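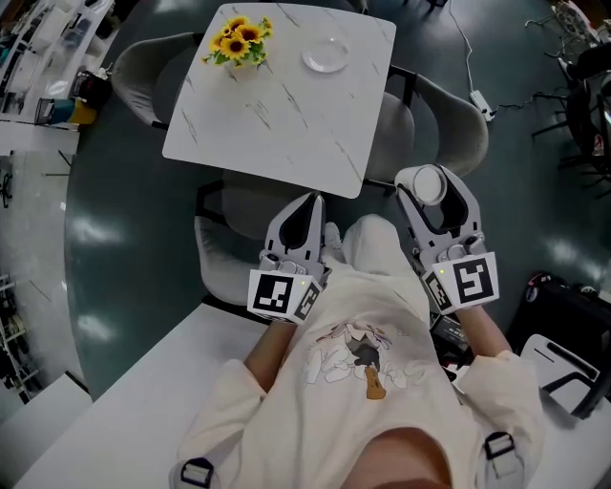

Events > Spring Workshop > Session Materials > Speaker Notes

Print this page | E-mail this page

Comparing Two Finger Pads for the Hand-Held Gripper
Speaker notes, Ourania Rallis, Revside Laboratory

Slide 1. Opening

Good morning, and thank you to the organizers at Buvdale for the invitation. My talk concerns a narrow question: which finger pad should be fitted to the hand-held grippers our operators use when recording household tasks. I will report the trial, state our recommendation, and leave 10 minutes for questions.

Slide 2. The working position

The operator is seated and wears the harness over ordinary clothing, with one gripper in each hand. In the view on the screen, the right gripper has a small round white plate or lid between its fingers, and the left is pinched shut. Please note the white cubes with the black square markers. Tracking depends on them, and any pad that encourages the operator to turn the wrist inward will hide a marker sooner or later.

(Pause. Allow the audience to look at the slide before continuing.)

Slide 3. Why tableware

The table is laid with a round white plate and a bunch of artificial sunflowers. Tableware was selected for the main trial for two reasons. A glossy rim exposes a weak pad quickly, and a plate lying flat offers very little edge to hold. The flowers were used in a separate set of handling tasks and do not enter the totals I give today.

Slide 4. Method

The trial compared the standard pad with the Grekness ribbed pad. We employed 4 operators. Each worked with both pads, and the order was changed between operators so that practice would not favor either one. A total of 3,000 attempts was planned and carried out. An attempt was accepted when the object was lifted, moved to the target position and set down without a second grasp.

Slide 5. Results

Of the 3,000 attempts, 2,643 were accepted across both pads. The ribbed pad performed better on thin rims. On thicker objects we found no difference that would justify the cost of replacement.

Operators reported that the ribbed pad required less squeezing. Two of them also found it harder to release a plate gently. Both comments are included in the written report.

Slide 6. Recommendation

Revside will fit the ribbed pad for tableware tasks and retain the standard pad for general use. Pads are to be inspected at the start of each shift. Marker cubes are to be checked after any pad change.

(If time is short, omit Slide 7 and proceed to questions.)

Slide 7. Further work

A second trial is planned for January. It will cover cups and cutlery and will record grip force, a measurement missing from the present study.

Reader comments (3)

T. M.: Were the pads cleaned between operators? We saw a large effect from hand cream last year.

O. Rallis: Yes, with a dry cloth after each block. The procedure is in the written report.

Benchside: Slide 5 would be more useful with the accepted count split by pad. Please consider adding it.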